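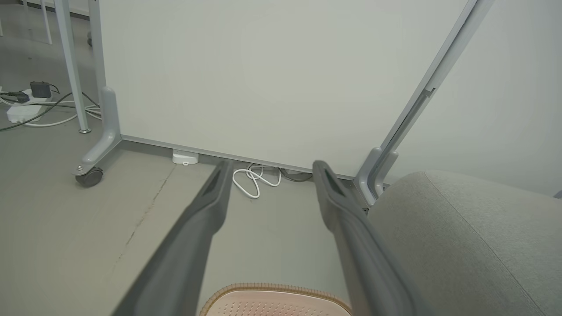 1/ On me demande souvent si les machines savent enfin faire le ménage. Ma réponse de vieux bavard : elles savent faire un ménage, le leur, dans une pièce qui leur convient. Chez les gens, il y a toujours un câble blanc enroulé par terre, sous un panneau, pile là où il faudrait passer. Vous et moi, on l'enjambe sans y penser. Pour un robot, c'est déjà toute une décision !

2/ Le linge, c'est encore autre chose. Une assiette garde sa forme, un tee-shirt n'en a aucune — il en change dès qu'on y touche. 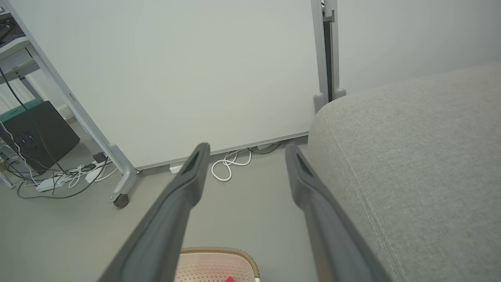 3/ Mon ami Peadar Fahy, qui a passé sa vie en blanchisserie à Lendmont, me disait qu'il fallait 7 mois pour former quelqu'un de vraiment bon au tri. Alors un bras et deux doigts, je leur laisse volontiers du temps (et toute ma sympathie).

4/ Ce que je crois possible bientôt : ramasser, déposer dans un panier, recommencer sans se plaindre. Ce que je ne crois pas encore : retourner une chaussette en boule. Melahat Tekin parie sur cinq ans, moi sur un peu plus, et on a mis un bon dîner en jeu.
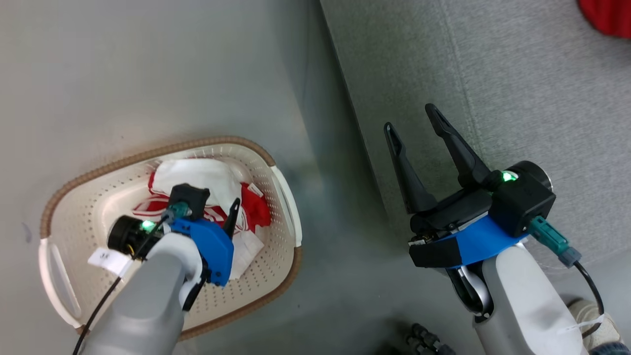 5/ Et vous, quelle corvée donneriez-vous en premier ? Racontez-moi, je lis tout — même les très longs messages, surtout ceux-là !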